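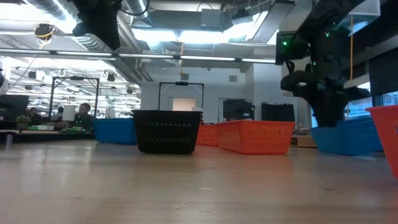 A mercearia Plollwood procura uma pessoa para a preparação das encomendas de fruta e legumes, com começo em agosto. O trabalho é de manhã, das 6h às 11h, cinco manhãs por semana. Os produtos são separados em cestos de plástico perfurados, pretos, azuis e cor de laranja, e depois seguem para a carrinha. Nos dias fortes preparamos 68 encomendas, por isso é preciso ter boa organização e gostar de levantar cedo.

**Pedimos:**

- português suficiente para ler as listas dos clientes
- poder carregar pesos até 9 kg
- experiência com produtos frescos (preferimos, mas ensinamos)

**Oferecemos:**

- contrato de seis meses, com possibilidade de renovar
- 325 euros por mês no primeiro mês, que é de meio período e de formação; depois o valor é combinado na entrevista
- um saco de legumes por semana

Quem tem interesse pode deixar o currículo na loja, ao cuidado de Wissam Moussa, ou passar depois das 15h para conversar. Respondemos a todas as pessoas, também quando a resposta é negativa.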